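The Price on the Quote Is the Small Number

By Ludmila Kuruc
22 Jan 2019

Print this article | E-mail this article
13 comments

Every sales deck for a sorting robot has a payback chart, and the line always crosses zero before the lease runs out. I have read a stack of them. I still don't believe the line.

Take Kadwood, a mail-order packer that went shopping last June. The quote from Egan covered the arm, the hand and a day of training. It left out the table, the floor work, the spare fingers and the 80 hours of staff time spent teaching the thing what goes where. Support was billed at $475 a visit. A second hand was "priced on request," and I would be wary of any part sold that way.

Sorting fruit and office items into baskets is a fair test to ask for.
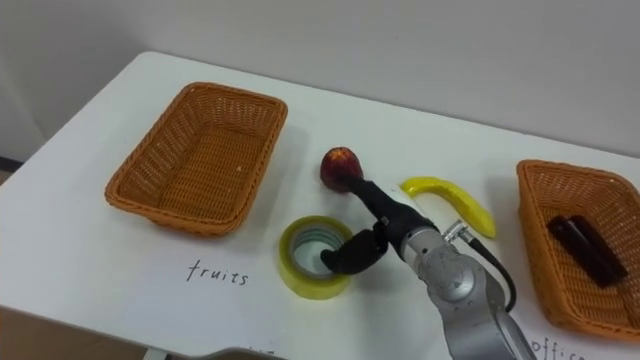
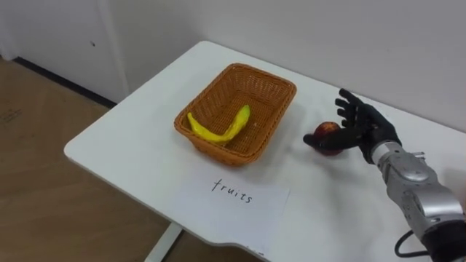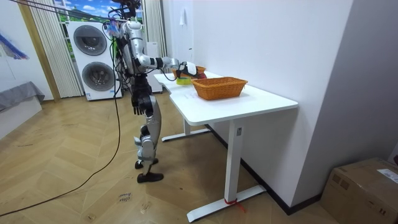
Ask how many picks an hour, over a full shift, with your goods on the table. Sosik, which sells a rival system, gave me 855 a shift and then would not say who had counted. Put the figure in the contract or leave it out of your budget - there is no third column for hope.

And get the price of moving it. Kadwood forgot to, and is now shopping for a mover.

Contact us | Copyright Drudness Magazine | Back to top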